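### 3.2 Certificate Issuance and Plant Registration

The registry used in this study lists every renewable plant that completed accreditation within the Lungate grid region during the sample period. After duplicate entries were merged, 173 plants remained. Of these, 49 are wind farms, 47 are small hydro or landfill gas plants, and the rest are solar plants of varying size. Each plant is identified by a registry number, a connection point, and a fuel code. Ownership is recorded at the time of accreditation and is not updated when a plant is sold, so ownership changes were traced separately through connection agreements.

Accreditation and first generation rarely occur in the same month. A plant may export power to the grid during testing, but it cannot create certificates for that power until its application has been approved. We therefore define the *issuance gap* as the number of whole months between the first metered export and the first certificate. Plants that were accredited before their first export are assigned a gap of zero. Figure 3 and the regression results in Section 4 both use this definition.

The Holloway wind farm required special treatment. It was built in two stages that share a single connection point, and the registry assigns one number to both. Metered output for the second stage cannot be separated from the first without the turbine-level logs, which the operator supplied for part of the period only. For the months without logs, output was divided between the stages by installed capacity. Results that leave Holloway out are reported in the appendix and do not differ in sign from those given in the main text.
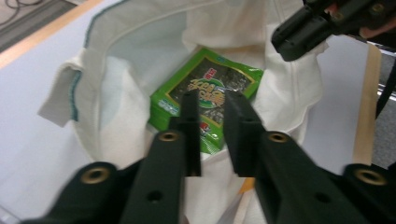
A second matter concerns plants whose output is sold under long-term contract. Where a retailer has agreed to buy both power and certificates at a fixed combined price, the certificate carries no separate market value to the plant owner, and the incentive to seek early accreditation may be weaker. Contract terms are confidential in most cases. We rely on the public notices filed by the two largest buyers in the region, Zultetti and Zedeck, which state the plant, the starting month, and whether certificates are included. They do not state price.

The two buyers report in different ways. Zultetti files a notice when a contract is signed, while Zedeck files when the first payment is made. To place them on the same footing, the Zedeck notices were matched to the construction permits for each plant, and the permit month was used as a stand-in for the signing month. This choice is likely to date some Zedeck contracts too early. Moving them forward by one quarter left the estimates in Table 2 almost unchanged.

Plants selling part of their output under contract and part on the open market are coded by the larger share. In a small number of cases the shares were equal, and these plants were coded as contracted.

### 3.3 Price Data

Certificate prices are monthly averages of the closing spot price reported by brokers. Trading is thin in the months before the annual surrender deadline for retailers, which falls in February, and several months contain only a few trades. Months with no reported trade were filled with the price of the preceding month. No month was filled in this way more than once in a row.

Wholesale power prices were taken from the regional market operator at half-hour intervals and weighted by the output of each plant. The resulting panel holds 1,160 plant-quarter observations. It is unbalanced, as plants enter the sample at different times and a few closed before its end. Quarters in which a plant was offline for the entire period were dropped.

Solar plants receive a lower weighted price than wind farms in most quarters, with the widest difference in spring, when midday demand is low. The difference matters for the interpretation of the issuance gap. An owner facing low power prices depends more heavily on certificate income and would be expected to apply sooner. Section 4.1 tests this directly by adding the weighted power price to the base model, first alone and then together with the contract indicator described above.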